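September 2021 – notebook, tip intake audit (warnings passed in from outside, and what got done with them)

Picking up where Samira left off in July. She had 231 tips logged from the Mellport office, all received from partner services abroad. Question is still the same – how long between a name arriving and someone opening a file on it, and does the file get reopened when a second warning comes in.

Short answer so far, badly. 14 of the Mellport tips were second warnings on a name already checked and closed. Clerk searched the name, got the old closed file, stapled the new tip to it. Nobody reinterviewed. Michalis thinks the closed stamp is the whole problem, I think its the spelling.

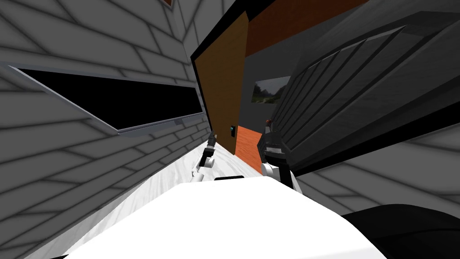 Render, tiled wall and door ajar.

Spelling: ran the travel list (3,007 entries, Suseck crossings only) against the tip names. Exact match misses anything with a swapped vowel or a birth date with day and month turned round. Lusiris has a loose match setting but it was switched off, too many hits, over 900 in one run according to Chrysanthi. She is going to send me the old settings sheet. Ask again if not here by end of week.

Tried loose match on last name only, strict on birth year. Much more manageable. Need to write down the cutoff – did it on the other machine and didnt save it. Redo. 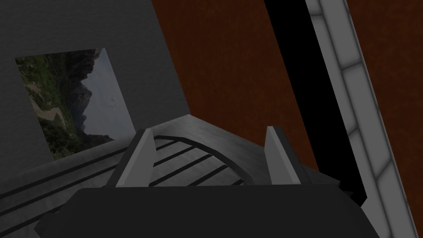

Render, gripper open, gray slatted object beyond.

Savvas called re: the border alert side. Alerts expire after a year unless the case officer renews, and no reminder goes out. So a person can be on the list when they leave and off it when they come back. He wants this in the report under its own heading. Agree. Iason does not, says it belongs with retention rules. Argue it out later.

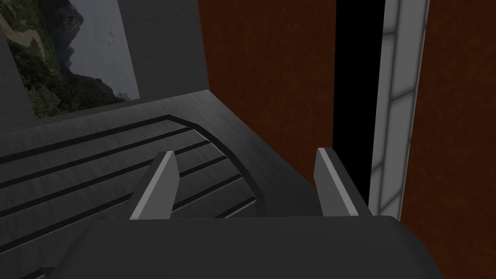 Still open: who signs the reply to the sending country. In the Mellport folders there are requests for more detail going out and then no answer filed. Can't tell if the answer never came or went to the wrong desk. Samira to check the outgoing register, I take the incoming one.

Also dont quote names in the draft, use the tip numbers. Had to pull two pages back from Ra today for exactly that.

Next: rerun match w/ cutoff written down, then redo the closed file table for Michalis.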